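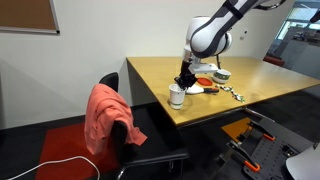
Katia Fabbri meint, 486 Durchgänge seien zu wenig, und wenn wir jetzt schon am Nachmittag aufhören, fehle uns das im Februar. Kam per Mail aus Virnville, ohne Anrede. Und ob ich die abgebrochenen mitgezählt hätte. Hab ich nicht. Glaube ich.

28. Oktober 2021. Also weiter. Ziel sind 1000 bis zur Übergabe an Trukthorpe, heute vielleicht 80 geschafft, rund — die letzten muss ich noch durchsehen. Pappbecher, Schälchen, die kleinen grünen und weißen Teile quer über den Tisch. Nach jedem Durchgang umstellen, damit Kindus nicht bloß die Stelle auswendig lernt. Ich stelle den Becher trotzdem immer wieder vorne hin, merke es erst beim Durchsehn. Morgen Zettel mit Positionen schreiben!

Beim Greifen von oben am Becherrand zu hastig geführt, 4 mal neu angefangen. Katia will auch die schlechten behalten, extra markiert. Piras sagt löschen. Ich markiere erstmal, löschen kann man immer noch.

Rücken tut weh. Kaffee vergessen, dann kalt getrunken. Die Benennung der Ordner ist inzwischen ein Graus, drei verschiedene Schreibweisen für dasselbe Schälchen, zwei davon von mir.

Antwort an Katia noch offen. Schreibe ihr nacher, dass ich bis sieben bleibe und die abgebrochenen getrennt aufliste. Vorher Brot kaufen.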